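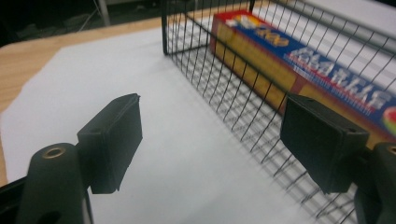
スライド1 テーブルに敷いた白い紙

(会場が落ち着くまで、このスライドのまま待つ。マイクは口から少し離す。前回は息の音が入ってしまったと言われたので)

こんばんは。お仕事帰りの方も、夕飯の支度を途中で放り出してきた方も、本当にようこそおいでくださいました。飲み物がまだの方は、話の途中でも遠慮なく立って取りに行ってくださいね。私の話は少々席を外しても筋がわからなくなるようなものではありませんので、どうぞお気楽に。

今夜の題は「引き出しのいちばん奥から始める 台所の消耗品とのつきあい方」としました。ラップ、ホイル、保存袋、輪ゴム、スポンジ、お茶パック、排水口の網。台所の本を開くと、お鍋や包丁のことはたくさん書いてあるのに、こういう使えばなくなってしまう物たちのことは、だいたい最後のほうに小さく載っているだけなんですよね。私はそれがずっとさびしくて、今日はその小さな欄の話だけで一晩いただいてしまおうという、まあ、ずいぶん欲張りな会でございます。

(笑いが起きても起きなくても、少し間を置く)

スライド2 祖母の台所

はじめに、少しだけ昔話をさせてください。私の祖母の台所には、流しの横に背の低い引き出しがあって、そのいちばん下の段に、たたんだ包み紙と、結んだひもと、洗って乾かしたビニール袋がぎっしり入っていました。開けるたびに少し紙の匂いがしましてね。子どもの私はその段が大好きで、用もないのに開けては、早く閉めなさいと叱られていました。

大人になって自分の台所を持ったとき、私は祖母と正反対のことをしようと決めました。何もためない、すっきりした引き出しです。それで何が起きたかと言いますと、夜の9時に炊きあがったごはんを前にして、ラップがない。お弁当を包もうとして、輪ゴムがない。仕方がないので翌日に買ってくる。するとその週末、棚の上の段から新品が出てくるんです。皆さん、うなずいてくださってありがとうございます。お仲間がいて心強いです。

(ここで手を挙げてもらう。「同じ物が家に二つ以上出てきた経験のある方」。人数は読み上げない)

スライド3 一年間のレシート

引っ越して、エダントン(Edunton)の坂の上の小さな部屋に住みはじめた年に、思い立って消耗品のレシートだけを封筒にためてみました。家計簿は何度も挫折している人間ですから、計算なんてしません。ただ入れるだけです。封筒は冷蔵庫の横に磁石で留めておきました。

12月になって、封筒がずいぶんふくらんだので、お茶をいれて、覚悟を決めて広げてみました。レシートは231枚ありました。ラップ一本のためだけに出かけた日、スポンジと、なぜかいっしょに買ったプリンの日。プリンはいいんです、プリンは。でも、並べてみますと、疲れている週ほど小さな買い物が細かく続いているのがよくわかるんですね。消耗品の買い方は、私の体調の日記みたいなものでした。

(ここは早口になりがち。プリンのところでゆっくり)

使わずに持っていた分もその日に全部出しました。値札の残っている物だけを足したら、3,965円分。大金ではありません。でも、当時の私にはちょっといい靴下が何足か買えるお金でしたし、何より、その値段で私は毎晩「あれ、あったかな、なかったかな」という小さな心配を買っていたようなものだなあと思ったんです。

スライド4 奥から出す

では、どうしたかという話に移りますね。

最初にやったのは、引き出しの奥の物を手前に出すことです。拍子抜けなさった方、ごめんなさい。けれども、これがなかなか楽しいんです。台所のテーブルに何か白っぽい物を一枚敷いて、布でも紙でも、カレンダーの裏でもかまいません。その上に奥から順番に出していきます。手前から出すと、よく使う物で机がすぐいっぱいになって、奥にたどり着く前に夕方になってしまいます。私は二回それで失敗しました。

奥から出てくる物は、たいてい懐かしい顔をしています。いつかの誕生日のろうそく、何の付属品だったか思い出せない留め具、旅行先で買ったお茶パック。思い出に浸っていいと私は思うんです。片づけの先生には叱られるかもしれませんが、時間を決めて浸る。私の場合はお湯が沸いてお茶が飲み終わるまで、と決めています。

出した物は、分けようとしないで、しばらくそのまま置いておいてください。急いで分けると、分ける箱がほしくなって、箱を買いに行ってしまいますから。ええ、行きました。箱は今もあります。中には箱が入っています。

(水を飲む)

スライド5 仮の居場所

さて、箱を買わずにどうするか。家の中で今あいている入れ物を、かごでもお盆でも一つ持ってきて、仮の居場所にします。ここがきれいに見えなくてもまったくかまいません。

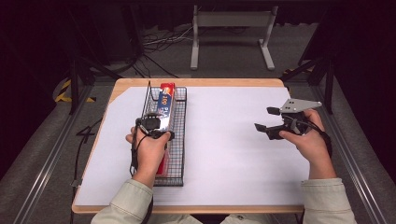
スライド5 黒いワイヤーのかごに、ラップかホイルの細長い箱

仮の居場所の約束は、今週使いそうな物だけを入れることです。たったそれだけなのですが、やってみますと、自分が今週何を使うつもりなのか、案外知らないことに気がつきます。私は張り切ってオーブン用の紙を入れましたけれども、その週は一度もオーブンを開けませんでした。代わりに、お茶パックばかり減っていきました。頭の中の私は毎週末に焼き菓子を焼く人で、手のほうの私は毎朝お茶を煮出す人だったんですね。どちらの私も憎めないので、オーブン用の紙は捨てずに上の棚へ引っ越してもらいました。

網目のあるかごですと、粉や細かいくずが下に落ちてくれて掃除が楽です。反面、お茶パックの角が引っかかったりもします。お盆は引っかかりませんが、背の高い物が倒れます。どれも一長一短で、ですから買う前に、家にある物で一週間試していただきたいんです。

細長い箱の物は、立てるか寝かせるかでご家庭の意見が分かれるところですね。休憩時間にぜひお隣の方と話してみてください。私は寝かせる派です。立てると取り出しやすいのは確かなのですが、我が家の引き出しは浅くて、無理に立てたら閉まらなくなって、定規を差しこんで夜中に格闘したことがありますので。

スライド6 セップ帳のこと

ここで、私が使っている小さな帳面の話をします。買い置きの覚え書きでして、昔もらったノートの表紙に Sepp と印刷してあったものですから、我が家ではセップ帳と呼んでいます。中身はなんでもないノートです。方眼でもありません。

書くことは、開けた日の印と、なくなった日の印、それから一言。「匂いがよい」「切れにくい」「袋が固い」「お客さまが多かった」。一言のほうが後で役に立ちます。数字だけですと、どうして早くなくなったのか、半年後の自分にはさっぱりわかりません。ラップが急に減った月があって、帳面を見たら「柿をたくさんいただく」と書いてありました。一つずつ包んで冷やしたんですね。読んだとたんに、あの柿の甘さまで戻ってきて、うれしくなってしまいました。

帳面をつけて最初にわかったのは、うちの保存袋が一箱で27日もつということでした。意外と長いと思われるか、短いと思われるかは、ご家族の人数にもよりますね。うちは少ないほうです。お弁当のあるお宅なら、もっと早くなくなるでしょう。人の家の数字は、まねをなさらなくて大丈夫です。ご自分の家の数字が一つわかると、残りの物の見当もつけやすくなります。

(質問が出やすいところ。「アプリではだめですか」と聞かれたら、もちろんよいですと答える。私は濡れた手で触るのが怖いので紙にしている、という話だけ添える)

スライド7 買う日を減らす

買い物の話も少しだけ。坂の下に、ドローダ(Droda)という日用品のお店がありまして、品ぞろえは多くないのですが、輪ゴムを量り売りしてくれるんです。私はこのお店に通うのが好きで、好きだからこそ、ついでの買い物が増えていました。

そこで、消耗品を買う日を月のはじめの一度だけにしてみました。お店に行くのは何度でもよいことにして、店先の鉢植えを見たり、世間話をしたり。ただし消耗品は月に一度。最初の月はつらかったです。排水口の網が切れて、四日ほど目の細かいざるで代用しました。洗うのが面倒で、ええ、おすすめはいたしません。でも次の月からは、網の残りが少なくなると自然に帳面に書くようになりました。困った記憶というのは、ありがたいものですね。

買い置きは「使っている物と、次の一つ」までと決めています。例外はお茶パックです。あれは軽いし、かさばらないし、ないと朝から元気が出ませんから、もう一袋余分に置いています。規則に一つくらい甘いところを残しておくと、長く続くように思います。

スライド8 ケルカルドの厨房

少し話が横道にそれますが、お許しください。以前、ケルカルド(Kerkard)という喫茶店の厨房を見せていただいたことがあります。席数の少ないお店で、厨房はさらに小さくて、二人入るとすれ違うのにお互い横を向くような広さでした。

そこの棚が、本当に気持ちのよい棚だったんです。布巾は布巾の場所に、紙は紙の場所に。それだけならよくあるお話ですが、私がいいなあと思ったのは、棚の右端がわざとあけてあったことです。伺いますと、急に届いた物や、誰かが置きたくなった物の場所なのだそうで、夕方になるとそこを空にしてからお店を閉めるとのことでした。

帰ってきてすぐ、うちでもまねをしました。引き出しの右端を、私の手のひらの幅だけあけてあります。電池、宅配の伝票、半分残ったのど飴。そういう、名前のつかない物がそこへ集まります。寝る前に空にするつもりなのですが、これは正直に申しますと、三日に一度くらいです。眠いので。それでも、以前のように引き出し全体が散らかることはなくなりました。散らかる場所が決まっていると、気が楽ですね。

(時間を見る。押していたらスライド9は飛ばして10へ)

スライド9 捨てどきの難しい物

よくいただくご質問に、古い物をいつ手放すか、というのがあります。輪ゴムは伸ばしてみて、白っぽい筋が出たら私はお別れしています。スポンジは、流しからお風呂へ、お風呂から玄関のたたきへと仕事を変えてもらって、最後に窓の溝を拭いてからおしまい。使い切った感じがして、この順番が私は好きです。

困るのは、いただき物のきれいな包み紙ですね。祖母の血でしょうか、これがどうしても捨てられません。今は4枚だけ残すことにしています。新しくきれいな紙が来たら、並べて眺めて、いちばん前から好きだった物を残したり、いちばん新しい物に負けてしまったり。手放す紙は小さく切って、セップ帳に貼ります。おかげで帳面がだんだん太って、引き出しに入らなくなってきました。

スライド10 今夜お帰りになったら

お帰りになって、もし気が向いたら、引き出しを一つだけ開けて、いちばん奥の物を一つだけ手前に出してみてください。全部出すのは明るい時間のほうがいいです。夜に始めますと、思い出の品が出てきたときに長くなります。

ご家族がいらっしゃる方は、できましたら先に一言声をかけてください。私は断りなしに輪ゴムの場所を変えて、しばらく家の中で「輪ゴムはどこ」「輪ゴムは」と呼ばれつづけました。一段ずつ、場所を変えたら小さな紙を貼っておくと、お互いにやさしい気持ちでいられます。紙は、皆さんが覚えたころに勝手にはがれて落ちますので、そのままで。

(このあと質疑。最初の手が挙がるまで時間がかかっても、あわてて話を足さないこと。立てる派と寝かせる派の話を先に振ると和む)

入口の机に、帳面の書き方を一枚にまとめた紙を置いてあります。お荷物にならなければお持ちください。足りなくなったら、お声がけいただければ印刷してまいります。湯のみは机の上に置いたままで結構ですよ。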